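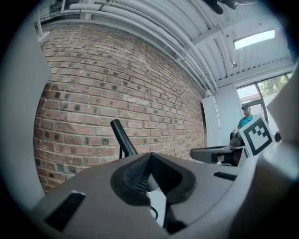
Sommont puts hand-held grippers on the shop floor, and the crew gets to teach

SOMMONT, 1 June 2023 – I've run the repair shop at Purnasell for 17 years, and I've written maybe two press releases in that time, so bear with me. We have news and I'm pretty excited about it!

Starting this month, everyone on our Sommont floor can sign up for paid teaching shifts. You pick up a hand-held gripper, you do a job you already know by heart (sorting fittings, loading trays, putting parts back on the shelf), and the recordings go toward training Stoltumel, the robot arm system we're bringing in for the dull, repetitive end of the work.

We tried it out in April with 9 people from the bench crew. I was one of them. My first hour was clumsy, I'll admit – you want to use your fingers and you've only got two jaws. By the second week we had 1000 recorded runs, and folks were arguing over lunch about the best way to pick up a washer.

What does it change for us? Tray loading will go to Stoltumel first, beginning with the small fittings line. The people who load trays now will move to repair and inspection, with training on the clock and the same pay grade or better. We put that in writing before the first gripper came through the door, and no jobs are being cut under this plan. Teaching shifts are voluntary, two hours at most, and you can stop if your wrist gets tired (mine did, so we bought Radu wrist supports for the whole crew).

I had my doubts going in. I've seen new machines dropped on a floor with no warning, and I didn't want that here. Having the bench crew decide which jobs to teach has made for much better conversations.

Local employers who'd like to visit can call the Purnasell front office in Sommont. Closed-toe shoes, please.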